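Andlow Girls' Soccer: Playoff Ticket and Seating FAQ
Last updated July 23, 2024

Where are the home playoff games played?
All home playoff games are at Erdem Field, behind the middle school. The stadium seats 1,025 on the home side and 400 on the visitors' side. The gates open an hour before kickoff.

How do I buy tickets?
Tickets are sold online through the athletics page. A small number are held back for the gate. Gate sales are cash only, and the window closes at halftime. Adult tickets are $5 for district games. Prices for the semifinal and final are set by the league and are posted once the bracket is out.

Do season passes work for the playoffs?
No. Season passes cover the regular season only. Pass holders can buy playoff tickets one day before general sales open.

Can I bring food?
Small snacks and sealed water bottles are fine. Coolers and glass are not allowed. The concession stand sells hot food until the end of the second half. 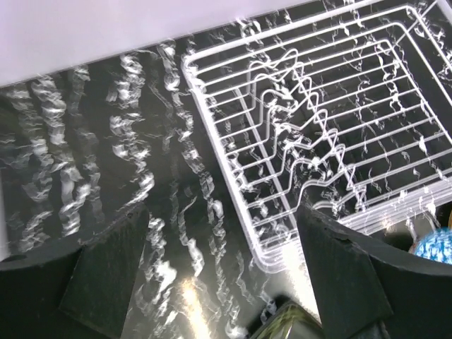
Trinidad Quiroga wrote in to ask whether the one-day early sale also applies to families of JV players who were moved up in January. It does, as long as the player is on the playoff roster. Use the code sent to the email address on the roster form. If the code fails, write to the ticket office before the early sale closes.

What happens if a game is tied?
Teams play two overtime periods. If the score is still level, the game goes to penalty kicks. Your ticket covers all of it, but there is no re-entry after regulation ends.

What if the game is postponed?
Tickets are good for the new date. Refunds are given only if a game is canceled or moved to another stadium.

Where do I park?
Use the Flemau Street lot. It fills early for semifinals.
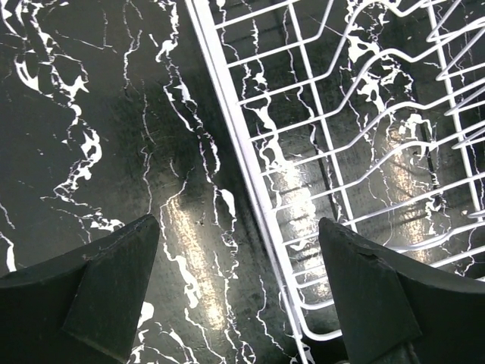
Overflow parking is at the Vimau Center, a short walk north. Do not park along the fire lane by the field house. Cars left there are towed at the owner's cost. Team buses use the east entrance, which is closed to other traffic until both teams are inside.

Are noisemakers allowed?
Drums are allowed in the student section. Air horns and whistles are not allowed anywhere.

Can I watch from home?
Semifinals and finals are streamed. The link goes up on the athletics page on game day.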